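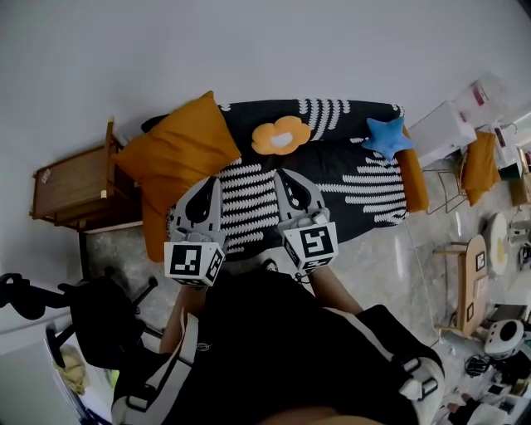

Do you need the upholstery head to clean a sofa?

Only if the fabric has a pile or the seat cushions don't come off. On flat woven covers the plain nozzle does the same work, whatever the box says.

Section 4. Cleaning upholstery with the Kumell 2

These notes replace the upholstery pages of the printed booklet. The booklet was put together from the sales leaflet and it shows. Where the two disagree, follow this one.

Before you start

1. Find the care label on the sofa. It is usually under a seat cushion or stapled beneath the frame. A W means water-based cleaners are allowed, an S means solvent only, and an X means vacuum and nothing else. If the label has gone, treat the cover as an X.

2. Empty the dust cup. The maker claims full suction until the cup is packed to the line. We have not found this to be so, and would empty it at half.

3. Set the dial to LOW. The TURBO setting is loud and pulls loose covers into the nozzle.

CAUTION: Unplug the machine before changing any head. The switch on the handle does not cut power to the brush socket.

Dry cleaning

4. Take off any loose cushions and stand them on end. Start with the back of the sofa and work down, so that dust falls on parts you have yet to do.

5. Fit the crevice tool and go along the seams and the gap behind the seat. Feel in the gap with your fingers first. Coins will pass the guard and lodge in the bend of the hose, in spite of the "coin-safe" sticker.

6. Change to the plain nozzle. Use short, overlapping strokes in one direction. Going over the same patch ten times brings up very little that the second pass did not.

7. Do both sides of each cushion, then turn them before putting them back.

Note: The Wornitska "fabric reviver" powder sold alongside the machine is optional. It smells pleasant. On patterned covers it can leave a pale bloom in the darker areas, and it clogs the filter. Plain bicarbonate of soda clogs the filter too.

Wet cleaning (W labels only)

8. Test the cleaner somewhere hidden, such as the underside of a cushion, and leave it overnight. The bottle says ten minutes. Dye can take much longer than that to run.

9. Fill the tank to the 200 ml mark with lukewarm water and add one capful of cleaner. Two capfuls will not clean twice as well and will leave the fabric sticky.

10. Spray lightly, wait a minute, and draw the head towards you without pressing. Repeat with the spray off until no more water comes up the tube.

11. Open a window and keep off the sofa until it is dry right through. "Dry in an hour" is printed on the carton – allow until the next morning, longer in December.

CAUTION: Never use the steam head on velvet, silk or anything with a glued backing.

Filters and spares

The filter should be rinsed monthly and dried flat. The counter in the handle asks for a new one after 77 hours, though it only measures time switched on and knows nothing of the state of the filter. If the foam is whole and springs back, carry on using it. Hold RESET until the light goes out.

Drallach filters fit the same housing and seal properly. The Nigatu ones are a little narrow and let dust past the edge.

The brush belt is rated for 2,000 sofas, a figure we have no means of checking. Change it when it squeals or slips. See Section 6 for the order of the clips, as the drawing in the booklet has them back to front.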